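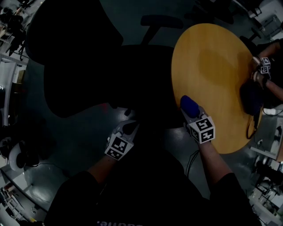 A reader in Grandgate asks how we keep a club room usable when two people are working the grippers at one table and every chair in the place wants to be where your feet are. Her own students have just started, she writes, and they spend more time untangling cables than practicing pickups.

Home Tips Workshop Kitchen Club Pages Contact

Great question, and I have so much to say about it! Our student project (we call it Plulow) is all about everyday chores: picking up, putting down, wiping, tidying, passing things across a table. The students do each chore by hand with the grippers first, and the robot learns from that later. A lot of what makes a session go well is plain good housekeeping, so these tips would suit a sewing room or a busy kitchen table too.

Getting the table ready

– Wipe the table with a barely damp cloth and dry it right away. Crumbs and grit get into the gripper jaws and you'll hear them crunch.
– A round table is lovely for two people. You can both shift along the edge until your elbows stop fighting.
– Take off anything you aren't using in this round. Bags go on a hook.
– If the top is shiny, try the lamps in a different spot before you start. Glare on the markers is a pain.

Cables

Cables get their own heading because we learned the hard way. One snagged chair wheel in January took out a whole afternoon.

– Leave slack at the wrist, then clip the cable to your belt or waistband with a clothespin. Wooden ones grip best.
– Loop the extra in a loose figure eight. Wrapping it tight around your hand puts a twist in it that never comes out.
– Before anyone rolls a chair, look down. We say "wheels!" out loud and it works — even the shy kids shout it now.

Keeping the marker cubes clean

The black-and-white patterns have to stay crisp or the tracking wanders. Pick the cubes up by the corners, dust them with a soft dry paintbrush, and skip the spray cleaner completely. Ours smeared on the first try. For a fingerprint, a dry microfiber cloth and a light touch. If a printed face starts to peel, print a fresh one and glue it with a glue stick, pressing from the middle out.

Good things to practice with

Soft stuff first! Sponges, rolled socks, a folded dish towel, foam blocks. They forgive a hard squeeze and don't roll off and break. Once a student can move a sponge from the edge of the table to the middle 8 times without a drop, we bring out plastic cups, then spoons (spoons are mean).

Reaching under a chair or a low shelf is harder than it sounds, so go slow, keep your wrist straight, and have your partner stop while you're down there.

Our rule is 3 good tries and then swap. Arms get tired fast, and a tired arm bumps things.

For the folks coming to Destwood

The chore round is on Sat 3 February. Pack clothespins, two dry cloths, spare cube faces, your paintbrush and a roll of painter's tape for marking where the chairs go. Bring your own sponges too, the ones on the supply table get chewed up by lunch. We'll be at the table by the side door, come say hi and show us your setup!

This site uses cookies to remember your settings. Accept Decline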